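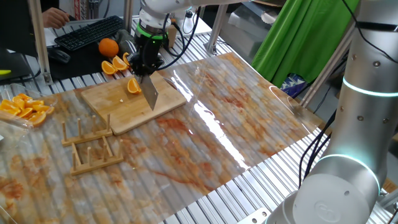 Cleaver and orange wedge on the bamboo board

Best way to get a sticky orange smell and dark spots out of a bamboo cutting board?
Asked by Elisa Russo in Kitchen Care

I've had a bamboo board for 2 years, a Wendik, the large size. We cut a lot of citrus and onions on it. Lately it smells sour even after washing, and there are dark spots along one short side where it stands in the rack. I wash it by hand with dish soap and stand it up to dry. I have tried lemon and salt, which helped for a day. Is it worth sanding or should I just buy another one? Also, does it need oil? The leaflet didn't say anything.

3 answers

Jucélia Bragança
The spots are probably mildew from the end grain sitting in water. Turn the board so a long side is down, or lay it across two spoons so air gets under it.

For the smell, make a paste of baking soda and a little water, spread it on both sides, leave it 10 minutes, then scrub along the grain and rinse. Dry it with a towel right away. If the spots are still there, sand lightly with 220 grit. Bamboo is hard, so this takes longer than you'd expect – half an hour for mine. Wipe off the dust, let it dry overnight, then rub in food grade mineral oil. Leave that until morning and wipe off the extra. I oil mine once a month, more often in January when the heat is on.

Don't use olive oil. It goes rancid and you will be back where you started.

29 people found this helpful

Wagner Prado
just get a plastic one, goes in the dishwasher

Sebastião Portela
Agree with the first answer mostly. I skip the sanding unless the board feels rough. One thing to add – check for cracks where the strips are glued. If you can catch a fingernail in one, food gets down in there and no amount of scrubbing will reach it. At that point replace it.

I also keep a separate small board for onions and garlic now.

Reply from Elisa Russo
No cracks that I can find. Doing the baking soda tonight and will get oil on Thursday.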